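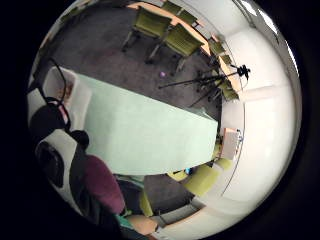

A long table with green and olive seating on gray carpet.

Activity table
6 min read · 42 shares

An activity table is a long table kept for sorting, craft work and small games. It is often covered with a cloth that hangs over the edges. The form used in Fallport schools was set out by Sioned Edwards in the Surnbridge room guide, first issued in January.

Chairs are usually light enough for one person to move, and need not match. Smaller side tables are placed along the walls. 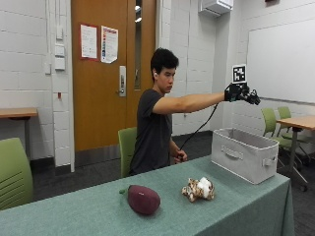

Vol. 8, p. 262

Items in common use include soft toys, such as a plush eggplant or a small stuffed animal, and fabric bins. A bin with cutout handles can be lifted from either the front or the end. The Surnbridge guide asks that toys be returned to the bin before the cloth is taken off for washing.
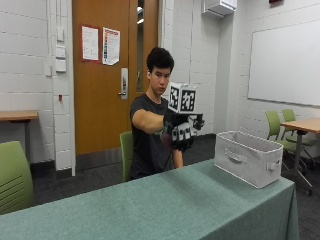

Light gray storage bin on a covered table.

Open-topped bins are preferred for daily use. Lidded bins, sold locally by Komine, are kept for storage between terms.

See also: Tablecloth; Toy storage

8 comments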